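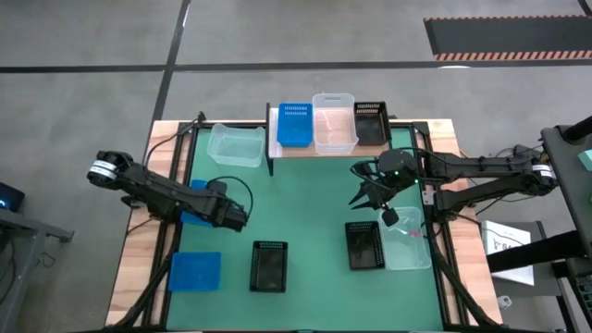 The Nallham repair evening moves to the back room of the library on 20/04/2022. Doors open at 6 and the last item is taken in at 8. Rosalind Esposito will look at lamps and radios, and Florian Hoarau is back for zippers and hems. Please put loose screws and small parts in a basket or a clear bin before you hand anything over. Plastic ones like those on the raised shelf are fine. We had 66 items in December and 3 went home with the wrong screws. Entry is $2.

Contact: Nallham Newsletter, Aubert Street | © Nallham Newsletter | Back to top

Comments

Inès V.: Are sewing machines ok? Mine weighs 40 pounds.

M. Alvarado: Yes, use the side door.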